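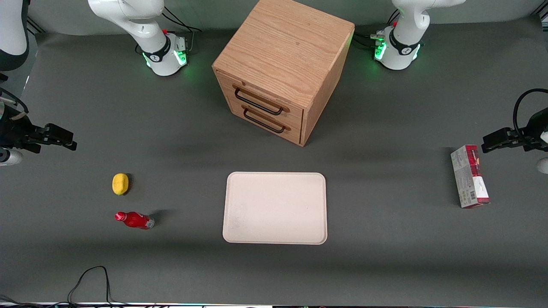 Cabinet (furniture)

A cabinet is a piece of case furniture with doors, drawers, or both, used for storing or showing things. I've been adding to this wiki's furniture pages for a while now, and this one took me the longest, mostly because everybody uses the word a little differently. My grandmother called anything with a door a cabinet. The dealers I talk to in Casholm would fight her on that.

Name

The word comes from French and first meant a small private room. People kept letters, coins, and other treasures in there, and over time the name slid from the room to the furniture inside it (you still get the old sense when a government has a cabinet, meaning the people who met in the little room). I love that one!

Construction

There are two main ways to build the box, which is called the carcass. In frame-and-panel work, a thin panel floats loose in grooves cut into a solid frame, so it can swell and shrink with the weather without splitting. Flat-panel work uses sheet material for the sides and skips the frame, and it's what you'll find in most kitchens put in since the war.

Then you have face-frame and frameless cabinets, and here people get mixed up all the time. A face frame is a border of narrow strips fixed to the front of the box, and the hinges attach to it. A frameless cabinet hangs its doors straight on the sides, so you get a slightly wider opening. I grew up with face frames and I still think they look friendlier — but my frameless one holds the big roasting pan, so I can't complain too loudly.

Woods

Oak, walnut, cherry, maple, and pine are the usual ones. Oak has big open pores that show through most finishes. Cherry starts out pinkish and gets darker with light, so if you leave a bowl sitting on it all August you may find a pale ring underneath. Pine dents if you look at it wrong.

The Casholm style

Around 40 workshops were making cabinets in Casholm when the trade was at its busiest. The local type is low and wide, with two doors over one long drawer and no carving at all. Akinola was the biggest of the shops and stamped its name inside the drawer, on the left side, which is the first place I look. Pornley, across the river, copied the shape but used a shorter drawer. A clean Akinola piece went for 2,000 dollars at the last sale I went to, and no, I didn't get it.

Care

Dust with a soft dry cloth. If a door sags, try tightening the hinge screws before you start planing anything. Sticky wooden drawer runners do well with a rub of plain candle wax.

See also: Armoire, Chest of drawers, Hutch, Sideboard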